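About Trinar

Small film site, run from Ondthorpe. Two of us. We write about old cinemas, reissues, subtitles, projection, and which films get shown outside the big cities and which don't.

Who we are

Ye-seo Yeo does most of the writing. Used to programme a film society in Prillirwood, 50 seats and a screen with a crease down one side. Still goes on about the crease.

Bok-nam Um edits, runs the listings and answers the emails. Slowly. Sorry if you're waiting. Also the one who watches everything twice, once with the sound off.

How it started

As a newsletter. Four pages, stapled, left on the counter of the Yeom before it shut for repairs. People kept asking for back issues so we put them online, then kept going. The newsletter stopped but the site didn't. If you have a copy of issue 6 we'd love to borrow it, ours went missing in a move.
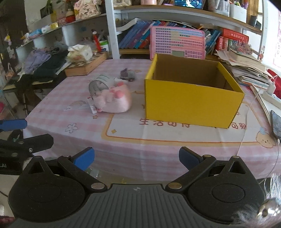
What you'll find here

Reviews, mostly of things that are not new. Listings for Ondthorpe, Prillirwood and the villages inbetween, updated when the venues tell us. A long running series on subtitles, good and bad. Interviews now and then. No star ratings, we tried them for a month and argued the whole time.

We don't do trailers or casting news. Plenty of other places for that.

The archive

3,757 programme notes at the last tidy-up, typed in from paper. Search is a bit clunky, try the director's surname first. Spelling mistakes in the older notes are in the originals, the ones in the newer notes are ours.

Money

No adverts. Readers chip in, and we sell the odd printed booklet. The next one is on double bills, out in October if the printer behaves. We pay for our own tickets. If a distributor sends us a disc we say so at the top of the review.

Writing for us

Yes please. Send a short pitch, couple of lines is plenty, plus something you've written before. Doesn't have to be published. We pay a small fee per peice, on acceptance. Not looking for top tens at the moment.

Contact

Use the form. For listings put the town in the subject line or it'll end up in the wrong pile.

Page last updated Sep 15, 2025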